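Notebook, Lomville bench
September, evaluation of the Pirkley hand (loaner unit)
Entry by R. Nugroho

Carried over from the last entry: hand is mounted, wrist cable routed over the top of the arm, firmware as shipped. Flinden wants a buy / don't buy note before the loan runs out. Price on the quote covers the hand, wrist adapter and one year of support. Spare fingertips are extra and the quote does not say how much. Asked Tuhumury (the reseller) for a parts list, no reply yet.

Setup
Adapter plate fit the flange without shims. Power-on to ready is slow because the hand runs its own homing routine and will not take commands until it finishes. If the fingers are touching anything during homing, it faults and has to be power cycled. The manual gives this one line in an appendix. Add a check to our start script.

Command rate set to 500 Hz as the vendor recommends. Dropped packets at that rate: 622 over the morning block, nearly all in two bursts. Moved the hand to its own network port and the bursts stopped. Not clear whether that is the hand or our switch. Repeat with the other switch before blaming Pirkley.

Tabletop items
Using the food and dishes set on the white table. Approach from the left, low over the table edge, toward the green basket. The ketchup bottle stays lying across the oval plate so the grasp has to clear the plate rim. Strawberries are down by the light blue bowl, orange slice on the far side.

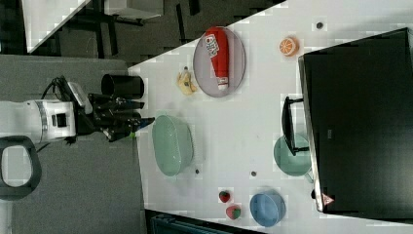
Grasp notes
Bottle: default power grasp closes too early on the thumb side and rolls the bottle. Delaying the thumb in the grasp file fixed most of it. 6 tries with the edited file, 2 slips, both on the label end.
Strawberries: pinch preset works at the lowest force setting. One step higher and the fingers overshoot and skid.
Orange slice: no usable preset. Fingertips are too thick to get under the edge. Would need a slide-to-edge move, which is our problem and outside what the kit claims.
Basket: rim grasp fine from the near side. Far side not tried, reach is marginal with the current base position.

Software
Python package installs clean. Grasp files are plain text and easy to edit, best part of the kit so far. Force readout is in raw counts with no conversion given. Error codes in the log do not match the table in the manual (log says 14, table ends at 11).

Open
Get fingertip price from Tuhumury.
Ask for force calibration and a current error table.
Long run with the lid off the controller, log temperature.
Redo bottle with thumb delay at half the present value.

Leaning toward buy if the fingertip price is sane. Holding the note to Flinden until then.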